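Arnport Repair and Play Club
Minutes of the meeting held on 5 March 2026, Room 14

Chair: Tươi Lã

1. Minutes of the last meeting
Agreed with one correction. The cupboard key is number 121, and should be entered as such in the key book.

2. Tools
The electric screwdriver stays with the club and is to go back in the drawer at the end of each session. Members asked for a second set of bits. Tươi to get a price from Plallon.
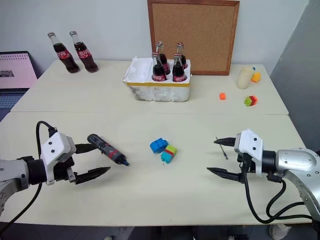 3. Toy bricks
Bricks are still turning up in the wrong boxes. Agreed that mixed stacks are pulled apart before they are put away. The Pumelix box is for bricks only.

4. Drinks
Glass bottles of cola will carry on being sold at the break. It was asked whether cans would be easier to carry. Left as it is for now. Full bottles go in the foam container and empties go back to the shop.

5. Money
The balance stands at £232. The hire of the room for March has been paid.

6. Questions from members

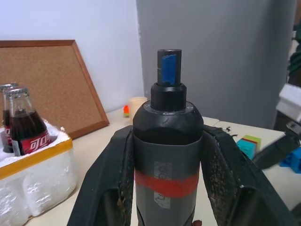

Where should the screwdriver go if the drawer is locked?
In the cupboard, on the top shelf, with a note left in the book so the next group can find it.

7. Any other business
The sign on the Âu Street door has come down again. Tươi to ask for longer screws.

The meeting closed with 13 members present. Next meeting to be held in the same room, date to be put on the board.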